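Chapter 3
Bins, Totes and Loose Stock

Learning goals

After studying this chapter, the reader should be able to explain why goods are held in open bins, describe the main features of a storage bin, and set up a bin for mixed stock in line with house rules.

3.1 The bin as a unit of storage

Most small goods spend more time in a bin than on a truck or in a customer's hands. A site such as the Godoy parts depot, which is used as a case study throughout this book, keeps 2,000 bins in its main hall. Each bin has an address, and each address is tied to a stock record. When the record and the bin agree, an order can be filled in one visit. When they disagree, the error usually travels down the line and is found by the customer.

A bin may hold a single product or several. Single-product bins are simple to check, but they waste space when the stock is small. Mixed bins use space well and ask more of the person or system doing the picking. Items differ in size and shape, they shift when the bin is moved, and clear wrapping can be hard to tell apart from the surface beneath it. 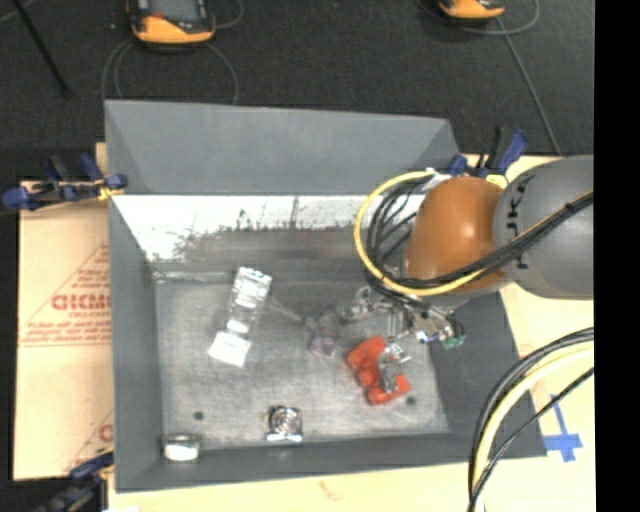
Figure 3.1 Mixed items in a gray bin on a wooden tabletop. Note the glare on the clear package.

The color and finish of the bin floor deserve more attention than they often receive. A bright item stands out well against gray. A clear or lightly tinted item does not, and it may be passed over during a quick count. Scuffs add to the difficulty, as they break the floor into light and dark patches. The Studov handbook advises that worn bins be set aside for large or brightly colored goods – a sensible rule wherever bins cannot be replaced at once.

3.2 Filling a mixed bin

Items should be laid flat where their shape allows, with space between them. Long packages are best placed first. Labels face up. Small items should not be placed under larger ones, and two products that look alike should never share a bin, even for a single shift.

At Istatero, a mixed bin may hold no more than 13 items. Other sites set the limit by weight or by the depth of the bin. Section 3.4 compares these methods and gives a worked count from the Steltalow spring inventory, carried out in June after a late delivery.

Key terms: bin address, mixed bin, stock record, tote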